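The Snack Shift

I took the job at Grudenetti because my unemployment ran out in December and because the ad said "no heavy lifting." That part was true. What I lifted, mostly, was snacks. I'd put them out, the arms would put them somewhere else, and then I'd put them back where they started so the arms could have another go. My badge said Environment Reset Associate. My mother told her whole church I was in robotics.

The system was called Mita. Two white arms, one table, and a big wall of cables behind it that I was told on my first day never to touch, and then told again on my second day, which I felt was unfair. Mita was going to run the counter at a chain of little shops called Kusuma. You'd come in, ask for a soda and something salty, and Mita would hand it over on a tray. The shops already had people who did this. I used to buy gum from one of them! She could make change, sign for a delivery and tell a kid to get down off the cooler, all without looking up from her phone.

Mita couldn't do that. Mita could do a bottle, most of the time. Bottles were her best thing (yes, I said her, everybody did by the second week, even the engineers, and they were strict about it in meetings). A bottle stands up straight and it's the same bottle every time. Chips were harder. You grab a bag of chips a little wrong and it slides out, or it folds, or you get a fistful of crumbs in a perfectly sealed bag, and who's paying for that? I asked. I was told it was a good question, and then we broke for lunch.

Pizza was the worst. I still don't know who put pizza on the list. Kusuma sold it by the slice and they wanted it in the demo, so there it was, on the sheet, task 6: slice from basket to tray. I must have set up task 6 more than any human being alive. I'd lay the slice in the basket, step behind the yellow tape, and say "clear," and the right-hand engineer would say "clear," and the left-hand engineer would be eating.

And down she'd go. Slow. You've never seen anything as slow as a robot going after pizza. I'd be standing there with my shoulders up around my ears, leaning, like you do when you're bowling and the ball's already gone. Sometimes she pinched the crust and it came up beautifully. Sometimes she got the pointy end and the whole thing swung around. Once she set it down so gently, so exactly in the middle of the tray, that I clapped, and then somebody noticed it was upside down.

"Count it?" said one engineer.

"Did it get to the tray?" said the other.

"It got to the tray."

They counted it.

I went home and tried it myself with salad tongs. I'm not proud of this. I had a slice left over and I sat at my kitchen table and timed it, and it took me 3 seconds, and then I did it left-handed, and then with my eyes shut, and I got sauce on the lease. I felt great for maybe a minute. Then I looked at my sink, which had been full since the weekend, and at the towels I hadn't folded, and thought, okay, but would I trade? Would I let something slow and careful come in here and take all night over those dishes, if I didn't have to watch?

I would. I'd hand it the keys.

The people from Trurneo came to see her on Nov 1, 2019. They were the money, and they all had the same kind of shoes. I'd been in since six wiping the table and filling the rack, and I'd straightened the Snickers so the name faced out, which made no difference to Mita, but I wanted it nice.

She did a bottle. They nodded. Then one of them, a tall guy with a cold, looked at the sheet and said, "Can it do the pizza?"
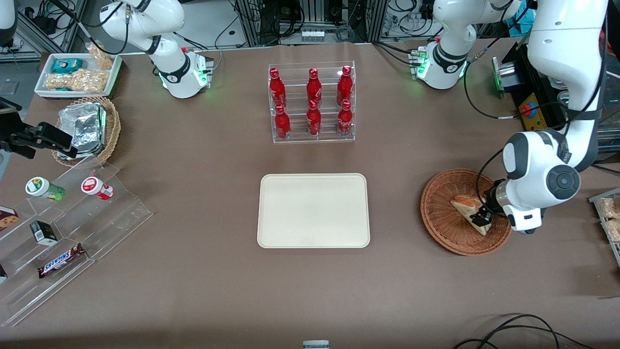

Page 50

I didn't lean. I want that on the record. I stood behind the tape with my hands in my back pockets and I watched that gripper in the basket with the slice tipped up against the rim, and the empty tray sitting right there in front of the Cokes, and I thought, don't you dare go for the pointy end.

The tall guy sneezed. The arm kept going.

"Does it always take this long?" he asked me. Me! I guess I was closest.

"It's her first job," I said.

He wrote that down. The left-hand engineer had stopped chewing. Up came the slice, a little crooked, and it hung there over the wicker while the whole room quit talking, and I took my hands out of my pockets in case somebody needed to catch it.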